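Is it worth using hand sanitizer after washing with soap?

Asked in Health > Hygiene and Prevention
August 2012
403 views, 3 answers

I work the front desk at a dental office outside Boston and we have a sink in the break room plus a sanitizer pump on every counter. The office manager wants us to wash with soap and then use the sanitizer as well, every time, before we go back to the desk. I don't touch patients or instruments. I handle clipboards, insurance cards, the phone and the keyboard.

Since January my knuckles have been red and they crack if I make a fist. I counted one shift and I was at 14 rounds of wash plus gel. The pump is a Torkholm one and the label only says to rub until dry. It doesn't say anything about using it on hands that are already washed.

My questions are: does the gel add anything if I have just washed properly, and is there a way to keep my skin from splitting without dropping the routine completely? I have tried the Dubey hand cream from the drugstore but it makes the keyboard greasy. I'm not allergic to anything that I know of.

Answer 1
Marked as helpful by the asker

For ordinary desk work, one or the other is enough. If your hands look dirty or feel sticky, or you have just used the restroom, or you are about to eat, use soap and water. If they are clean to look at and you have only handled a clipboard, the gel is fine by itself. Doing both back to back adds very little for someone in your job and it is hard on the skin.

Soap takes some of the natural oil off. Alcohol then goes onto skin that has just lost that oil, and if you put it on while your hands are still damp it gets watered down as well. People who do this many times a day often end up with what you describe. Once the skin is cracked it is harder to get clean, and it stings, so people start skimping on the wash.

What I would do in your place:

Wash for a full 15 seconds or longer with lukewarm water. Hot water does not get you cleaner at the temperatures a person can stand.

Rinse well, especially between the fingers and under a ring. Soap left under a ring is a common place for a rash to start.

Pat dry with a paper towel. Rubbing makes cracks worse.

Put on a plain unscented cream at the start of your break so it has time to sink in before you type. At night use something thicker, such as petroleum jelly, with cotton gloves over it.

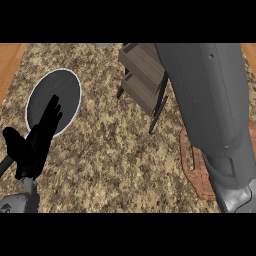 Zukach wrote underneath that the cotton gloves made more difference than any cream, but they had to be washed every few days or they got stiff and started to smell. Also asked whether a fragrance-free soap in the break room would help. It might. The pink liquid soap that many offices buy in bulk has perfume in it, and perfume is a common cause of irritated hands. You could bring your own bottle and see if there is a change after two weeks.

As for the rule itself, ask the manager if it is meant for everyone or just for the people working chairside. Clinical staff have their own guidelines and those should be followed as written. Show her your knuckles. An office that has to deal with cracked hands on its staff has a reason to look at the policy again.

If the cracks bleed, weep, or get warm and swollen, see a doctor. That can be dermatitis that needs a prescription, or an infection.

Answer 2

I use both and never had a problem. Flu season I use it even more. Better safe than sorry, you are in a dental office and people cough all over the counter. Get the kind with aloe.

Answer 3

Agree with the first answer mostly. One thing to add is to check the keyboard and phone. You can have perfectly clean hands and pick everything up again from the phone in one call. We wipe ours at opening and after lunch. Spray the cloth and not the keys.

I also had the greasy keyboard problem. Use less cream than you think, a pea size for both hands, and put it on the backs first, then rub the backs together. Very little ends up on your fingertips that way. The cracks are on the knuckles anyway.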